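Ticket 2000-14: Orange shirts coming out lumpy on the left
Opened by: Fenna Jansen, Griltdale stockroom
Status: solved, leaving open for comments

Fenna, 9:40
Hi all! The orange Flestel shirts won't stay in a neat bundle. They go into the box fine and come out fat at one end. Jozef has the same trouble, so it isn't just my hands. I love these shirts and want them to look great!

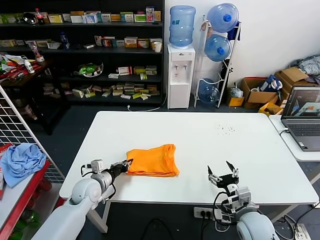 Fold width is my first suspect. I've been doing thirds and then in half, same as we do for the plain ones. Look at the left end of the orange one on the white table, all rumpled, while the rest only has soft creases. I tried pressing it flat with a book and it sprang right back.

Ryota Tamura, 10:15
Ooh, I know this one! Are you starting from the hem or the collar? Also, is the print facing in or out? Thick ink hates a tight fold.

Fenna, 10:22
Hem, print out. Will try it longer and looser.
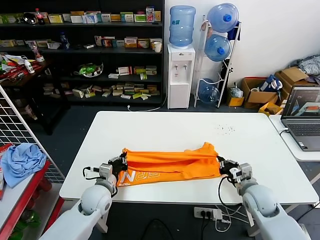

Rolling is worth a go too, and Chi-keung swears by it for anything with a big print. What matters is keeping the letters off the crease. With the bundle stretched out long like this, the big white outlined lettering sits near the lower left, so that's the end I'd leave loose and tuck last. Pull both ends gently before you close it up.

Fenna, 11:05
Yes!! Pulled both ends, tucked the left side last, and the bulge is gone. Did 4 more and they all sit flat. Jozef is redoing his pile now.

Ryota, 11:08
So happy to hear it! Adding this to the folding notes.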